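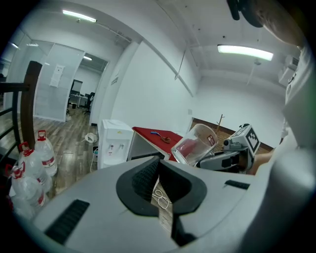

A clear plastic cup in a hand-held gripper, with the water dispenser and jugs behind.

Can machines do the chores yet? Cups and water

24 July 2020

Last issue's item dealt with folding. Several readers at the Borier site wrote in to ask about the kitchen corner, so this one covers cups, which look easy and are a poor fit for most current grippers.

A clear plastic cup is difficult for two reasons. Depth sensors tend to read straight through the wall of it, and the wall gives way at a force that would barely hold a full mug. A person corrects for both without noticing. The Geltus controller has to be shown, and the showing is done with grippers held in the hand, so that the jaws and the camera see the job much as an arm would.

Brernholm now holds 1,441 demonstrations of cup handling, of which 601 involve a cup lying on its side or held that way. The sideways cases were added after the first trials, when the arm did well with upright cups and closed on air with the rest.

Results on the test bench, 216 attempts for each task:

Pick up an upright cup and set it down: reliable enough to leave running.
Turn a tipped cup upright: succeeds in around half of attempts. Most failures are slips at the rim.

Filling a cup from a tap has not been scored. The arm can reach the tap, but it has no dependable way of judging the level in a clear cup, and a scale under the cup is regarded here as cheating. Changing a full water jug is well outside the payload of the present arm and is not planned.

The short answer for this quarter is that a machine can tidy cups on a table it knows, slowly. The Steinarsdóttir building gets the same tests in October, with different cups and a lower table. Requests for other chores should go to the usual address - dishcloths are already on the list.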